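Beserau Open League, Season 3
Progress report to Bratunis, 9 Mar 2024
Prepared by Morag Purves, league operations

1. Status

Group play is complete. All 48 registered players were seeded from ladder rating, and 45 finished their matches. The other three withdrew before round two and their results were voided under rule 3. No group placement changed as a result. The bracket stage opened on schedule.

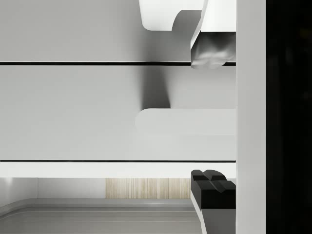 2. Match administration

123 series have been played and logged. Replays are stored on the Banar server and sorted by round and map. Two series were replayed after a disconnect in the first five minutes. One ruling was appealed, and the head referee upheld it. Players in the eastern time zones still get late start times. We moved the default slot one hour earlier for the bracket and have had no further complaints.

3. Map pool

Xaba was taken out of the pool after group play. The natural expansion could be walled off from the low ground, and players were using their veto on it in nearly every series. Its replacement was tested in show matches before the bracket opened.

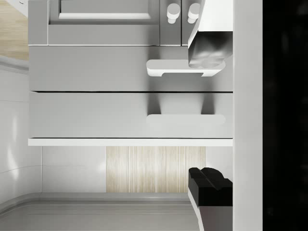
4. Budget

Spending is within the approved amount. Caster fees are paid through the end of groups. Prize money has not been touched and will be released when the final result is confirmed. The server contract needs to be renewed before the end of March, and we request approval for that item now.

5. Next period

Quarterfinals and semifinals, best of five. Final, best of seven. Anti-cheat logs will be checked after each round.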